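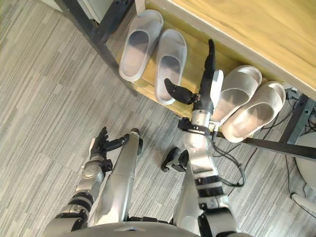
Jornada de puertas abiertas de Kudance en Skeltthorpe: ¿quién más estuvo?

mushi_y_yo
Registrado: abril
Hola a todos. Abro hilo con un poco de retraso porque llegué a casa tan cansada que no tenía ganas ni de encender el ordenador. Fui a la visita de las 9 con mi sobrino, que lleva meses hablándome de humanoides, y la verdad es que salí encantada (y eso que iba casi obligada, lo confieso). Yo me imaginaba un robot bailando y saludando a los niños, lo típico de las ferias, y nos encontramos con una cosa mucho más casera: una moqueta gris a rayas, un zapatero bajo, zapatillas de andar por casa... ¡Si parecía el recibidor de mi hermana! Nos tuvieron allí 50 minutos y se me pasaron volando. Mi sobrino quería quedarse a la siguiente tanda, pero teníamos el autobús.
¿Alguien fue por la tarde? Me gustaría saber si os enseñaron lo mismo.

tornillo_suelto
Yo fui por la tarde y salí bastante menos contento, lo siento. Cincuenta minutos para ver una mano acercarse a unas zapatillas me parece mucha paciencia pedida al público. El año pasado en Steltimia movían cajas a toda velocidad y aquello sí que era un espectáculo. Aquí el de delante me tapaba media demostración y cuando por fin me cambié de sitio ya estaban con las preguntas.

mushi_y_yo
Hombre, lo de las cajas yo también lo vi y era muy vistoso, pero en mi casa no hay cajas todas iguales, hay zapatillas tiradas. A mí me gustó precisamente que fueran despacio y que contestaran a todo, hasta a una señora que preguntó cinco veces seguidas por la batería, pobre Yi-an Joo, qué amabilidad la suya.

pilar_engranaje
Estoy con mushi. Trabajé muchos años en mantenimiento y lo que de verdad me pareció interesante fue la parte de las cámaras pequeñas, las que van junto a la pinza. Nos pusieron la señal en un monitor y desde ahí el mundo es otra cosa, todo enorme y torcido, y con los dedos borrosos a los lados.
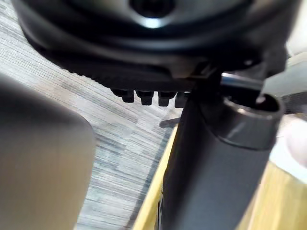

Me quedé un buen rato mirando el monitor con la boca abierta, y le pregunté a Yi-an Joo cómo se apaña el sistema con tanto plástico oscuro, porque entre los brillos y las sombras a mí ya me costaba saber dónde acababa una pieza y empezaba la otra. Me dijo que ese es uno de los quebraderos de cabeza del equipo y que por eso no todo lo que ensayan es blandito y claro como una zapatilla. Me gustó que no lo adornara.

tornillo_suelto
Vale, eso del monitor me lo perdí, estaba justo detrás de la columna humana que os digo. Pero entonces que lo pongan en grande, ¿no? O que repartan a la gente en grupos más pequeños. Y otra cosa, los cables por el suelo al lado del zapatero: para una jornada con público yo los habría recogido.

pilar_engranaje
En lo de los cables te doy la razón, deformación profesional.

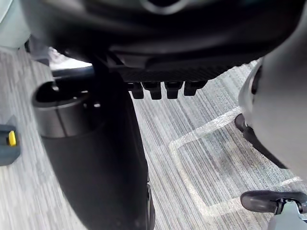

Saoirse Flanagan
Coordinadora de visitas, Kudance

Buenas tardes a todos, y gracias de corazón por venir y también por contarlo luego con tanto detalle, que a nosotros nos sirve muchísimo. Tornillo_suelto, siento que no vieras bien. Tomo nota de lo del monitor y de los cables, y para la próxima ya habíamos hablado de hacer grupos de nueve personas, aunque eso nos obliga a poner más turnos y todavía estamos cuadrando horarios. Lo de ir despacio, en cambio, lo vamos a mantener: preferimos que se vea el trabajo tal como es un día cualquiera en el laboratorio. Si alguien se quedó con preguntas, podéis dejarlas aquí y se las paso a Yi-an.

mushi_y_yo
¡Qué ilusión que nos leáis! Pues mi sobrino pregunta si se puede ir dos veces, y yo pregunto si habrá sillas, que mis rodillas ya no son lo que eran.

tornillo_suelto
Gracias por contestar, Saoirse. Si hay grupos pequeños me apunto otra vez, a ver si me convencéis. Sigo prefiriendo las cajas.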